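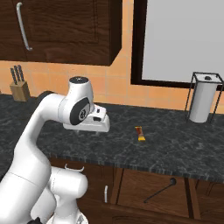

# Nukton opens its first home kitchen shop in Fladon

**Fladon, 24 Jun 2020** – I've been wanting to write this one for months, so forgive me if I sound a bit giddy. Nukton is opening a shop! A real one, with a front door and a bell on it, on the corner across from the old post office in Fladon.

If you only know us from our catalog, we're the small outfit that plans and fits kitchens for people who like to cook at home. Until now you had to pick everything from little sample chips in the mail (and I know how many of you ended up holding them against the toaster, trying to guess). At the shop you can pull out drawers, lean on counters and take as long as you want.

We'll have 17 door finishes on the wall to start with, plus the whole Oda line, our newest. Oda comes in dark and light wood, with five handle styles, and you can mix them however you please. I went with the dark wood at my own place and I'm still opening drawers for no reason at all. 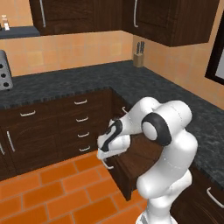

Deep drawers are what customers ask me for most, by the way. People are tired of kneeling on the floor to reach a pot at the back of a low cupboard, and I get it. So every Oda base unit can be ordered with drawers all the way down, for the same price as doors. The soft-close runners come from our friends at Nevix, who have supplied us for three years and who still pick up the phone when I call with odd questions.

Planning visits are free and take an hour or so. Bring your room measurements if you have them, or a sketch on the back of an envelope, which is how I did mine. For now we're seeing one household at a time, by appointment, and we ask everyone to wear a mask inside.

Book a visit before the end of October and we'll take 21 percent off your handles and hinges. Orders placed at the shop are built in some five weeks, and fitting in the Fladon area is included.

We're also looking for one more fitter to join us – somebody patient, with their own van. Drop a note through the door or write to us at the catalog address.

**Press contact:** Nukton shop desk, Fladon. Price lists and wood samples can be mailed on request.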